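Laundry > Front Loaders > Washing Reds

5 min read

How to Wash Something Very Red Without Owning Pink Towels

I own 19 white dish towels. At one point every one of them was the color of shrimp. The culprit was a new red sweatshirt, and the accomplice was me, running a hot cycle with the confidence of a person who had skipped the care tag. What follows is the method I use now. It's dull, and my towels are white again, although I had to buy them all over to get there.

1. Read the tag

Find the tag before the garment goes anywhere near the machine. If it says "wash separately," believe it. If it says "dry clean only," close this page and go argue with yourself about the price. If the tag has been cut out for being itchy, assume cold water and a gentle cycle.

Zip the zippers, empty the pockets, and turn the thing inside out. Tissues are the classic pocket surprise. I once washed a full grocery receipt from Buenaventura Market and spent the evening picking it off a cardigan in flakes.

2. Test for bleeding

Dampen a hidden seam, press a white cloth against it for 2 minutes, and look at the cloth. If it's still white, you can probably wash the garment with other dark things. If it looks like a nosebleed, it gets its own load, and likely the load after that as well.

3. Open the door all the way and set the basket under it

Front loaders have one great talent, dropping a clean sock on the floor. Put the basket right up against the machine so that anything sliding over the rubber lip lands somewhere respectable. A basket with holes in the sides is nice for air, and you should peel the store sticker out of the bottom before wet clothes go in. I say this as someone who has worn a barcode. 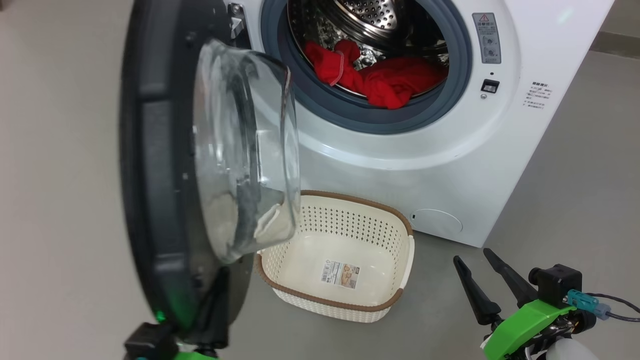

Reds in the drum, basket at the ready. Sticker still in there, yes.

Before you load, run a finger around the inside fold of the gasket. Hair ties live there, along with small coins and the occasional sock from a previous wash. A stray white sock is exactly what you don't want in a red load.

4. Load it loosely

Push everything well past the lip. Sleeves and straps like to hang back in the fold of the rubber, where the door can pinch them. Leave enough space at the top of the drum for your hand – if you have to use your shoulder, take something out.

Detergent goes in next, and less than you think. I use the liquid from Gellent, to a line well below the one on the cap. Pods go in the drum before the clothes.

5. Shut the door and take one last look

Press until it clicks. Then look through the glass for anything pale, and for fabric caught at the edge. You have a window on the front of the appliance, so get some use out of it.

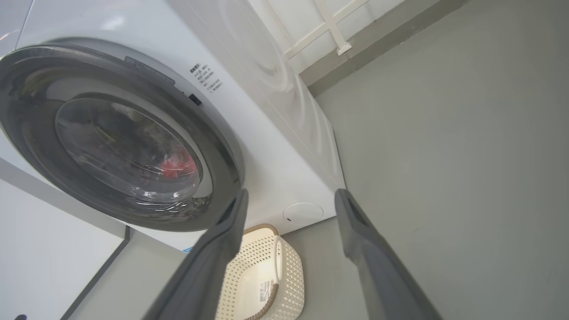 Red low in the middle, darker stuff around it. No towels in sight.

6. Pick the cycle

Cold water, short cycle, medium spin. Skip the extra-hot "hygiene" setting unless the tag allows it and you've made peace with the results. Color-catcher sheets do help a bit. I buy the Pledadar ones, and they come out a different shade every time, like a mood ring.

7. Empty it promptly

Wet red cotton left in a heap will happily print itself onto whatever it's touching, including other parts of itself. Stripes and contrast collars get the worst of it. Check the bottom curve of the drum, too, where a single item can flatten itself against the metal and go unnoticed until your next load of whites.

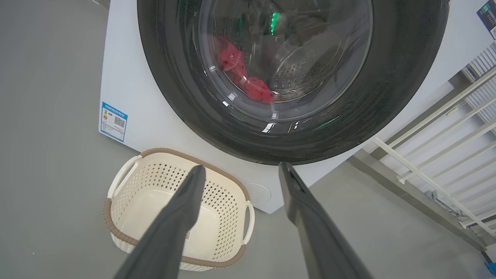
8. Dry it away from everything else

Hang it in the shade, still inside out, with nothing pale beneath it. Wipe the gasket and the inside of the glass with an old rag – a dark one – and leave the door open for a while.

I keep reds on their own for the first 3 washes and then repeat the seam test. Most calm down by then. The sweatshirt never has, and it still travels alone.

256 shares | 19 comments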